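Theano Antoniadis
10/20/26

Right. I've now read 33 posts telling me that making the bed every morning will change my life, so let's have a look at that claim. Thread.

First up, the doona itself. Mine's a Brerner, a sort of washed-out sage, queen size, and it cost me 300 dollars on sale. The tag said "effortlessly smooth". I would like to meet whoever wrote that tag and hand them the iron.

You shake it out, you flatten it, you walk to the kitchen to put the kettle on. Come back and it looks like a topographic map of the Snowy Mountains. I've tried hospital corners. I've tried the burrito method. I've tried the clips (Skamo, pack of eight, already lost most of them down the side of the mattress).

Then there's the second great promise, which is that a made bed keeps clothes off it. The theory goes that you won't dump your stuff on a surface you've taken trouble over. Pull the other one. A made bed is the biggest clear surface in the flat and every shirt in the place knows it.
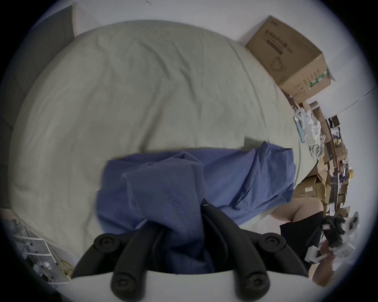
Ortuño reckons I've got it backwards, that the clothes land on the bed when there's nowhere else in the bedroom to put them, and I should get a hook on the back of the door before I blame the doona.

Fine. I've had a hook. I had two hooks. By June they were holding a dressing gown, three tote bags and a raincoat, and the blue things were on the bed again. A hook is a small wardrobe with worse manners.

Same goes for the "chair". Everyone's got the chair. Cetley are now selling one specially, a timber frame thing for half-worn clothes, for 649 dollars. For that money it should do the folding as well.

And can we talk about "half-worn" as a category? It's either going in the wash or it's going back in the drawer. I say this as someone who has never once followed that rule past lunchtime.

What I'll concede: a padded headboard does hide a lot. Shove the pillows up against it, pull the doona level with the edge and from the doorway you'd think a competent adult slept there. Don't come any closer than the doorway.

I'll also concede that getting into a straightened bed at night is nicer. Is it life-changing? I gave it a month. I slept the same, I was late for the same tram, and I had one extra job before breakfast.

Anyway, if anyone has a doona cover that stays flat past 9 am without ironing, I want to see it after you've sat on it. Shop photos don't count.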